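Two hands, one dishwasher and a lot of relabelling

27 Dec 2019

Everyone else in the building has gone to the beach or to their in-laws, so I've got the lab, the leftover shortbread and a stack of logs I promised Lorna Cairns I'd get through before the new year. I thought I'd write up the dishwasher result while it's still fresh, because a few of you asked after my last post and I gave pretty hopeless answers.

Quick recap. Back in October we were training one policy that drove both arms together. One network, all the joints, all the fingers, off you go. It learned the single-arm bits well enough and then fell in a heap whenever the two hands had different jobs. You'd get the left hand wandering off after whatever the right hand was doing, like a kid copying their neighbour's maths. Kheri Were had been saying for months that we should split it, and I'd been saying for months that we didn't have the data. Kheri was right (there, it's in writing, mate).

So the new setup, which we call Kidotar, has one small policy per arm and a shared bit in the middle that only passes along what each hand intends to do in the next second or so. Not joint angles, just a short code for the intention. Left hand gets the head camera plus its own wrist camera, right hand gets the same deal on its side.
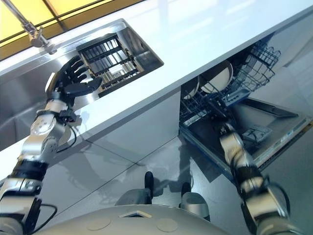 Left hand open over the sink, right arm down in the dishwasher.

The sink and dishwasher job is a good torture test for this. The hands start a fair way apart, everything is shiny, and the arms end up in each other's view at the worst possible times. Our floor is basically a mirror. Elsa Öberg spent a whole afternoon convinced the hand detector was broken, and it was happily tracking a reflection the entire time! We mask the floor now.

Numbers, for those who only came for numbers. We ran 40 trials with the old joint policy and 40 with Kidotar, same plates, same starting layouts. The old one finished 55 per cent of them. Kidotar finished 80, so 32 out of 40, and I was chuffed enough to walk down the hall and interrupt a meeting. Small sample, I know. Pendo Massawe has already told me off and wants 97 trials per condition, a figure that came out of a power calculation I haven't had the courage to read.

The part that surprised me was the wrist cameras. I had assumed they'd be nice to have. They're grainy little things, they're half full of gripper, and any window behind the hand blows the exposure right out.

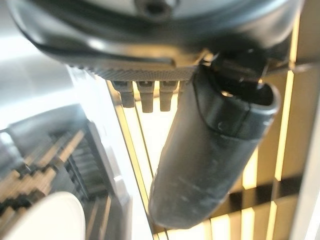
Wrist view, blinds glowing away behind the finger.

I very nearly dropped them from the inputs to save training time. Then Elsa ran the ablation properly and the success rate with the head camera alone slid most of the way back to where the old policy was. My guess is that the finger always sits in the same spot in the wrist view, so the network gets a steady reference even when the rest is a smear of light. It's only a guess - I'd want to try it with the blinds shut before I put it in a paper.

What still goes wrong? Mostly timing. If one hand is holding a rack or a rim, the other one has to know that before it starts shifting a plate, and our intention code doesn't really have a way to say "I'm hanging on, go ahead".

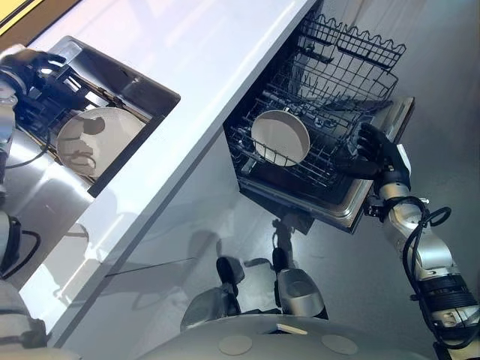 Of the eight failures, five were some flavour of that. One hand gets impatient, lets go early, and the other is left doing a job it was never planning to do solo. Kheri wants to add an explicit "holding" signal. I'd prefer to see if it can be learned from the contact readings in the fingers, partly from stubbornness and partly because hand labelling 30 hours of demonstrations is a horrible way to spend January.

Anyway, the next batch of training is chugging along and the shortbread's finished. If you've tried anything similar with a two-armed setup, leave a comment, especially if you've found a sane way to handle the handover timing. I'll post the ablation table once Elsa is back and has checked that I copied it across properly.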